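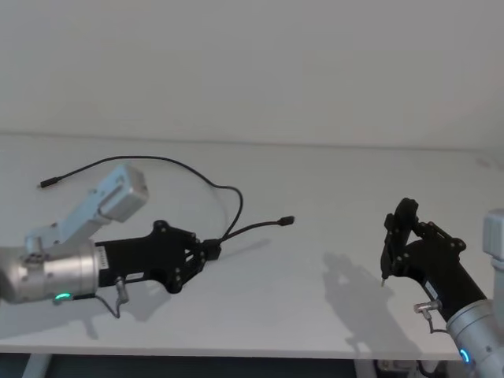 *Two robot arms, one black cable.*

## Should your school buy a robot?

A robot might look clever holding a cable. But could it tidy the cable drawer? Ask to see it try – with your cables, on your table.

Then ask about money. Say the arm costs 200 tokens and you've saved 70. Have you counted the grippers? Repairs? Someone's time to set it up?

Be fussy. A grown-up with 3 spare minutes may be cheaper.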